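Notes for Thursday, library talk. Keep it under 40 minutes. Water first, then the joke about the parking lot, then start.

## 1. The story as people tell it

Tell it straight, no eye-rolling yet. Jacobus Radebe walks out of the hills above Wuvside with a saddlebag of gold coins. He won't say where he got them. He dies that winter, and the map goes to his sister, who burns it, or sells it, or sews it into a quilt.

(Pause. Ask who grew up with the quilt version. Usually it's the older half of the room.)

## 2. What's on paper

- One land claim, in his name. Grazing, no mention of a mine.
- One store ledger from Urnitz. He owed them money. Odd for a man with a saddlebag of gold.
- No assay record at all. Say this slowly.

The coins don't show up until Lungile Oosthuizen's pamphlet, which gives the count as 405. I'd love to know who counted them. The pamphlet gives no source, and the second printing raises the total to 2,000. Let them laugh, then move on.
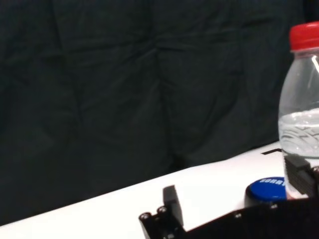
*White table, dark green-black cloth behind.*

## 3. The searches

There have been 4 that I can document. Swanepoel Canyon got three of them, for no reason I've found except that it's close to the road.

The April trip is the one people ask about. Keabetswe Shezi led it and was kind enough to lend me her field notebook. She found a collapsed root cellar and a mule shoe. The newspaper headline said "Signs of Lost Mine." Read her entry for that day out loud, page marked with the yellow tab.

## 4. The Adelum letter

Go easy here, Naledi Potgieter may be in the audience and it's her family's letter. It mentions "the yellow ground." She reads that as ore. I read it as clay, and there's plenty of yellow clay up there. The letter is also undated. If she wants to argue, let her, she knows the family side better than I do.

## 5. Questions

Likely ones:

- *Couldn't he have hidden it well?* Sure. So could anybody's uncle.
- *What about the carved rock?* Zinhle Kekana has the old survey sheets. It's a section marker.
- *Would you go look?* Yes, I've been up twice. Nice hike. Bring more water than I did.

Remind them to sign the sheet by the door. Return the projector cable.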